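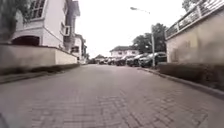 Block paving for quiet streets: speaker notes
Last updated: Sunday, March 29, 2026
3 min read

Start with the price. Sudstead was quoted for 1,729 square yards of gray block, and the quote said "lasts for generations." Pause. Ask who has seen the proof. I haven't.

Paving runs right up to the curb, planting strip, then the long low wall. Handsome, sure. But who relays it after the water company digs? Seul-gi Ji asked in January and got a brochure.

Herringbone locks together better under turning wheels – I'll give them that. Most drivers here go straight.

Skip the Nornudcombe figures if short on time. 189 replies from 3,000 letters is thin.

Then questions. Don't let Yoo's rep go first.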